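Le pli, cette passion tranquille

Il faut entendre le bruit d'un papier washi qu'on marque à l'ongle pour comprendre pourquoi tant de gens y passent leurs soirées. Un petit claquement sec, presque rien, et la feuille a changé d'avis pour toujours ! Car le papier a de la mémoire : un pli fait, même rouvert, même repassé, reste inscrit dans la fibre.

Viorica Cârstea a plié sa première grue à sept ans, dans un emballage de chocolat. Elle anime maintenant l'atelier Moldovan, à deux pas de la gare, où l'on vient le soir avec son papier et parfois son sandwich. « Les débutants appuient trop tôt, dit-elle. On aligne, on respire, on vérifie encore, et seulement là on marque. »

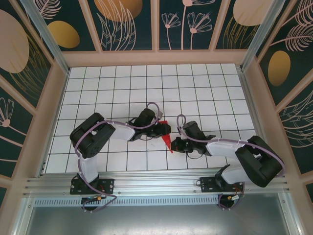 Son modèle fétiche demande 52 étapes et une feuille de 40 centimètres de côté (plus petit, on s'arrache les cheveux dès les pattes arrière). Je l'ai tenté un dimanche de pluie. Le mien ressemblait à une chauve-souris vexée, alors que c'était censé être un cerf, et j'ai recommencé aussitôt !

Le choix du papier occupe une bonne moitié des conversations. Le kami, coloré d'un seul côté, pardonne beaucoup. Le kraft tient les plis nets mais casse aux angles si on insiste. Et puis il y a les papiers pliés mouillés, qu'on humidifie à peine pour obtenir des courbes, des museaux, des épaules, toute une anatomie douce que le pli sec ne donne pas.

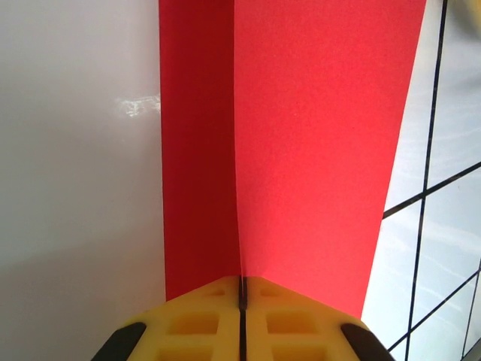 Photo : Wokari

Þröstur Hauksdóttir, lui, ne jure que par les tessellations, ces motifs géométriques répétés sur toute la surface. Sa dernière pièce compte près de 2 000 plis. Il commence par quadriller la feuille entière, ce qui lui prend déjà trois soirées, radio allumée, puis il « effondre » le tout d'un coup, du bout des doigts, en partant du centre. Tenez la feuille devant une lampe et les épaisseurs dessinent des étoiles.

Pour s'y mettre, un paquet de kami et une table dégagée suffisent. L'atelier Moldovan rouvre ses inscriptions en juin, et l'on peut venir une première fois juste pour regarder.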